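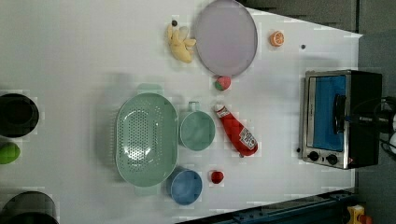 What the Children Feed Us: Pretend Cooking at Two Preschools in Ornanstead

Final project report, Play and Early Learning
Evie Bunting and Letay Woldemariam
27 February 2022

How we got started

When we were asked to choose a topic for our final project, Letay and I spent an entire bus ride home arguing about it. She wanted to write about food and family, and I wanted to write about play, and somewhere past the river bridge we figured out that we were describing the same project. Both of us had spent a good part of our childhoods serving invisible soup to adults who were trying to read the newspaper. Letay's grandmother, who raised her for several years, always asked for more salt. Mine sent hers back to the kitchen.

So our question became this: when children ages three to five play at cooking, what are they practicing? We knew from our reading in the fall that pretend play is often connected with language and with taking turns, but we wanted to hear it for ourselves, in the words the children use when they are running a kitchen.

Where we went

We visited two preschools, Greenwood and Vumumgate, during January. Greenwood is in the basement of an old library building and has low ceilings and wonderful radiators. Vumumgate is newer and sits at the edge of town, next to the bus garage. We are very grateful to Leanne Treloar at Greenwood and Howard Birkett at Vumumgate, who let us sit on their tiny chairs and answered more questions than we had promised to ask.

At each school we sat near the pretend kitchen during free play and wrote down what we heard. We did not join in unless a child invited us, although I should admit that we were invited a lot. Families were told about the project ahead of time and every child is called by a made-up name in this report. We also talked with both teachers at the end of our visits, and Lionel Bainbridge, our instructor, read our notes and asked us to go back and listen for one thing we had been missing, which I will get to.

What we heard

The first thing that struck us was how bossy the language gets, and I mean that fondly. Children who hardly spoke at circle time gave orders like head chefs. "You have to wait, it's hot" was said so often at Greenwood that Letay started shortening it in her notebook. A girl we call Posy told me I could not have my pancake because I had not washed my hands, and then she stood there until I got up and pretended to wash them.

We also heard a lot of cooking words that we guessed had come straight from home. One boy at Vumumgate said he was going to "let it rest." Another child told her customer that the rice was "only a little bit stuck." Ms. Treloar told us that she can often tell what a family had for dinner by what gets served the next morning, and that around the holidays everything turns into dumplings and pie.

Then there was the arguing. Nearly every game we watched stopped at least once while the players settled who was the cook and who was the baby (there is always a baby, and sometimes a dog). We had marked these moments down as interruptions. Mr. Bainbridge was the one who suggested that the arguing might be part of the play, and when we went back with that in mind our notes looked very different. Children offered trades, made up rules, and gave reasons. "You can be the baby but the baby has a job" is still my favorite sentence from the whole project.

A difference between the schools

Greenwood's kitchen stays the same all year, while Vumumgate changes its play corner every few weeks, so that it had been a post office before we came. At Greenwood the games were long and had a history. Children picked up a restaurant they had opened days earlier, with the same grumpy owner. At Vumumgate the games were shorter, but more children wandered in, including some who Mr. Birkett said usually prefer the blocks. We don't think one way is better. We would have loved to see what happened at Vumumgate if the kitchen stayed through spring.

What we would do differently

We only visited in the mornings, and both teachers told us that afternoon play is calmer. We also wrote everything by hand, and a fast conversation between three children is hard to catch, so I am sure we lost some good lines. Our handwritten notes typed up to a little over 2,000 words per school, and I wish we had double that. Last, Letay speaks Tigrinya and noticed one child switching into it when she fed her doll. We had no plan for writing about home languages and we should have made one. She is hoping to take that up in her project next year.

Thanks

Thank you to the children, to both teachers, to Mr. Bainbridge, and to the Norkasis reading room for letting us spread our papers over the big table until closing time. Letay's grandmother read the first draft and said it needed more salt.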